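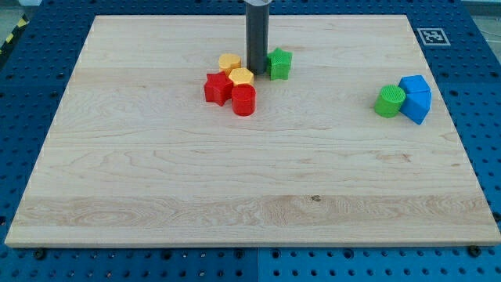 Issue 17, page 10

How to cook plant-based fish fillets at home (and when not to bother)

I have been promised "flakes just like cod" more times than I care to remember. Most of the fillets I've bought don't. A few come close enough to be worth a weeknight, provided you ignore a fair bit of what the packet tells you. This method is the one I've settled on after a good deal of disappointing dinner.

Before you buy

Turn the box over. The front will say ocean, catch, coastal and so on, and none of that helps you. Look for what's holding the thing together. Fillets built on soy or pea protein stand up to a hot pan. The ones that are mostly starch and konjac go to glue if you fry them naked, so buy those crumbed or leave them in the shop. Check the salt as well. Some brands season so heavily that any sauce with capers or soy in it will tip the plate over.

Don't pay extra for "sashimi grade". I can't find anyone who'll tell me what it means when there's no fish involved.

What you'll need

Two plant-based white fillets, plain
Neutral oil, canola or similar
1 sheet of nori, crumbled
Juice of half a lemon
A spoonful of white miso
Flour for dusting
A heavy pan, and a thin metal spatula if you have one

Method

1. Thaw the fillets in the fridge overnight. The packet of the brand I use most says cook from frozen. I've tried it both ways, and from frozen the outside goes leathery while the middle is still the texture of a wet sponge.

2. Pat dry with a clean tea towel, then press gently under a plate. A lot of liquid comes out. It has no flavour worth saving.

3. Stir the miso, lemon juice and crumbled nori together and brush it over both sides. Leave for 10 minutes. Longer marinades are recommended all over the internet and I can't taste the difference - the protein is packed too tightly for much to get in.

4. Dust with flour and shake off the excess.

5. Heat the oil over medium until a pinch of flour fizzes. Lay the fillets in and leave them alone for 3 minutes. If you poke at them the crust tears, and the crust is the best part.

6. Turn once. Cook until the second side is the same colour, and follow the packet for the final heating time if it gives one. Rest on a rack. On paper towel the bottom steams and goes soft.

Serve with something sharp. Pickled cucumber works, so does a plain slaw with plenty of vinegar. Creamy sauces make the whole lot taste like cafeteria food.

What doesn't work

Poaching. My friend Clotilde Bailly swears by a gentle court bouillon, and I've eaten hers, and I still say no. The fillet swells and loses whatever flavour it had.

The air fryer is fine for crumbed ones and hopeless for plain. The microwave is hopeless for everything.

I'd also be wary of curries that simmer for ages. Add the pieces at the very end, already fried, or you'll be fishing out crumbs.

Leftovers

Cold and flaked into a sandwich with mayo and dill, these are better than they were at dinner. Cool them quickly, cover, and eat them the next day.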